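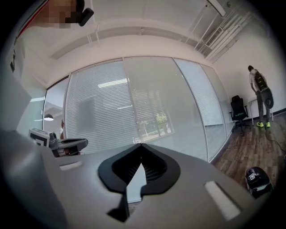 Who decides whether the blinds in the third-floor office stay up or come down?

Whoever sits nearest the glass, until the group agrees on something better. That has been the practice since the move and it was the first item on the list for this meeting.

**Minutes – Office Fit-Out Group, August**
Held in the third-floor office, 2:00 p.m.
Present: Skirkila (two), Vinden (two), building management for Prallstead (one), Stankevičius (one, by phone, for items 2 and 3 only)

**1. Blinds and the glass wall**

Vinden would like the blinds kept down through the afternoon because of glare on screens. Skirkila said its people took the space for the light and would like to get some of it. Management offered a schedule: up until noon, down after. Several of those present doubted anyone would follow a schedule taped to a wall, given what happened with the one for the dishwasher.

Management then raised the motorized option again. The quote is the same one we saw in the spring. It was pointed out that the quote leaves out wiring, and that the word "allowance" appears in it with no figure beside it. Not approved.

Agreed: try the noon schedule until the next meeting. Vinden to complain in writing, with times, if it doesn't work.

**2. Air conditioning**

Stankevičius reported that the system was serviced last month and is "performing to specification." Skirkila asked which specification. Stankevičius will send it. The group noted that it was going to be sent after the last meeting too.

The complaint is unchanged: cold under the vent, stuffy near the door. Stankevičius suggested angling the slats away from the desks. Asked if that would move the cold air or just move the complaint, Stankevičius said it would need to be tried. There is no charge for trying it. Agreed on that basis.

A proposal to put a deflector under the vent at $100 was held over. One member wanted to know what a piece of bent plastic does for $100 that the slats can't.

**3. Exposed pipes**

Management's position is that the white pipes and rails on the ceiling were left exposed on purpose and were painted to match. Vinden's position is that they collect dust. Both were accepted as true.

Boxing them in was priced by Stankevičius at 20 hours of labor, materials extra. No support for this. Cleaning them twice a year was thought reasonable, but the current cleaning contract says "reachable surfaces" and management would not say whether a ceiling is reachable. To be asked in writing.

Stankevičius left the call.

**4. Lighting**

Vinden asked for the round lamp to be on its own switch. Management said this was "probably simple" and was asked to come back with a price before calling it simple again.

**5. Minutes of the last meeting**

Accepted with one change. Under "Air conditioning," replace "resolved" with "discussed."

**Actions**

- Management: post the blind schedule – price the lamp switch – ask the cleaners about the pipes
- Stankevičius: send the specification, adjust the vent slats
- Vinden: keep a note of glare times
- Skirkila: nothing this time

Closed at 3:10 p.m. Next meeting to be set once the specification arrives.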